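Minutes of the tenants' meeting, second floor shared room

Held in the shared room in August, 4 p.m. Present: Rimantas Grigaitė (chair), Aivar Uibo (minutes), two from Petrauskas, one from Bivetti, and Todine by telephone until the battery went.
Apologies: Prollora, who sent a long email instead.

1. Minutes of the last meeting

Agreed, after the word "heated" was changed to "full" in the item on the kettle. Aivar wished it noted that he preferred "heated".

2. Money

The furniture fund stands at 1575 euros. Petrauskas asked why it was lower than last time. Rimantas said we had bought furniture with it. One invoice for 532 euros, for the desk delivery, is still unpaid because it was addressed to Todine, who say they passed it to Prollora, whose email dealt with many subjects but not this one.

ACTION: Todine to find the invoice. Rimantas to pay it.

3. The floor

The quote for sanding and sealing the floor came in at 4000 euros. There was a silence. Bivetti asked whether the firm understood it was one room. Rimantas confirmed that they had visited it and walked up and down. Petrauskas thought the floor was fine as it was, and that wood was supposed to look like wood. Felt pads for the table and desk legs were proposed as a first step and carried without a vote, everybody having suddenly become very keen on felt pads.

ACTION: Bivetti to buy felt pads. Sanding to come back next year, or not.

4. Furniture and where it lives

The long discussion of the afternoon. The white desks are to stay by the walls and the white table stays in the middle, where people can get at it from all sides. Petrauskas would like the table square to the walls. Todine, before the battery went, said that it had never been square to the walls and that the room had coped.

The black chair with the headrest is to be available to all tenants equally. It was observed that some tenants have been more equal than others, and that leaving a cardigan on a chair does not count as a booking.

Step ladders: the two aluminium ones may go on living against the wall, folded and upright. Prollora's email asked for them to go in the cupboard. Aivar measured the cupboard during the meeting and they don't fit, even diagonally.

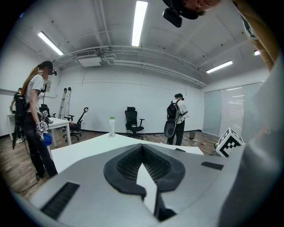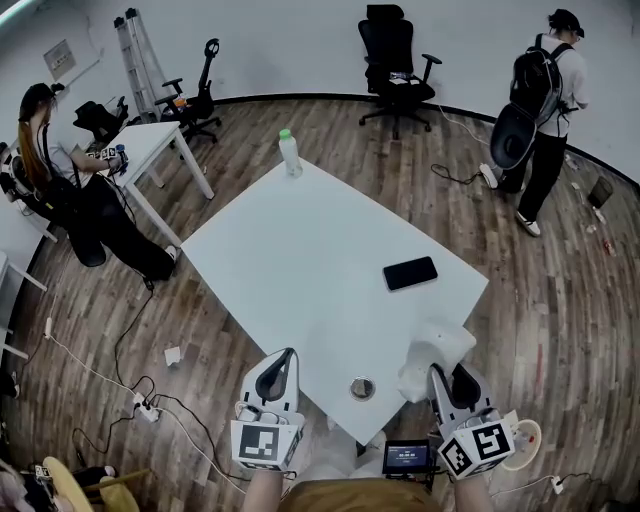
5. Things left on the table

Rimantas reminded everyone that the table is to be cleared at the end of each booking, and that "cleared" includes bottles, lids and carrier bags. A bottle with the top screwed on is still a bottle. Bivetti asked what was to be done with lids whose jars can't be traced. It was agreed to keep a box for them on the windowsill of the landing for 3 weeks, after which they go in the metal recycling and their owners may grieve privately.

Plastic bags are to be folded and put in the drawer. Petrauskas offered to show people how to fold one into a triangle. The offer was noted.

Telephones: anyone finding one should ring reception and leave it where it is. Last time a well-meaning person put one in the drawer with the bags, and it rang in there for most of a morning.

ACTION: Aivar to write a notice. Rimantas to read the notice before it goes up, in view of the last one.

6. Cables

Cables across the floor are to be run along the wall where they will reach, and unplugged and coiled at the end of the booking. Bivetti asked who would pay for longer ones. The furniture fund will, up to a sensible amount. Nobody wished to define sensible at ten to six.

7. Bookings

The paper sheet on the door is to be kept. Todine's online calendar will run beside it for a trial month, and where the two disagree the paper wins. Bookings in pencil count. Bookings in the form of a question mark don't.

8. Any other business

Prollora's email raised the smell on the stairs. It was felt that this was the stairs' own business, but Rimantas will mention it to the landlord.

Petrauskas asked if meetings could be shorter. This was discussed at some length.

Next meeting: same room, same time, date to be put on the door. Bivetti to bring biscuits, Petrauskas having brought them twice.

Meeting closed at 6.05 p.m. Chairs put back by Aivar Uibo.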